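4 Mar 2021

The office opened at the usual hour and the overnight coverage was reviewed before any calls were returned. Two gossip sites have now carried the claim that Maëlle Dufour and Bartosz Marciniak were married privately in Grultham last June. Neither site names a source beyond "a friend of the couple". The agency's position remains that it does not comment on the personal lives of its clients.

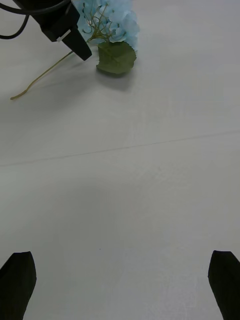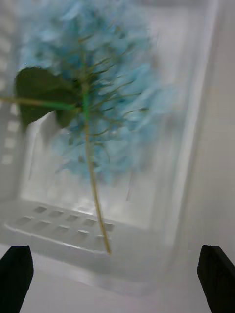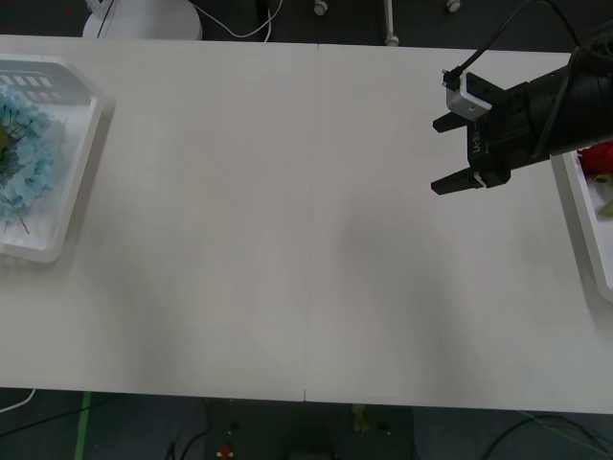 The white table, and the pale blue artificial flowers in the second and third pictures.

Ms. Dufour telephoned from Milano mid-morning. She was in good humour and asked that no denial be issued on her behalf. It was explained to her that a denial had not been proposed. She is content for the matter to rest until the Barus premiere, at which she and Mr. Marciniak will in any case be seated together, having co-starred in the film.

Mr. Marciniak's representative, Laurinda Sequeira, takes a different view. She has received 89 enquiries since yesterday evening and would favour a joint statement of three sentences. A draft was exchanged and returned with the word "marriage" struck out in two places – a sensible change, as the original read rather like a confirmation. The draft has been set aside for the present.

Lena Tokarz reported that the Zieliński magazine group has offered an exclusive interview with a cover. The offer was declined with thanks. Their editor enquired whether it might be revisited after the premiere and was told that it might.

In the afternoon the guest list was settled at almost 700. Stanisława Bielecka has asked for seven additional places for the producer's family, and these were granted from the agency's own allocation. Photographers will be held behind the barrier at the west door, and no questions of a personal nature will be taken on the carpet. The colour of Ms. Dufour's gown is not to be disclosed in advance.

A third site picked up the story shortly before closing and has moved the wedding to a vineyard. No reply was sent. Ms. Sequeira is to telephone again in the morning regarding the cars.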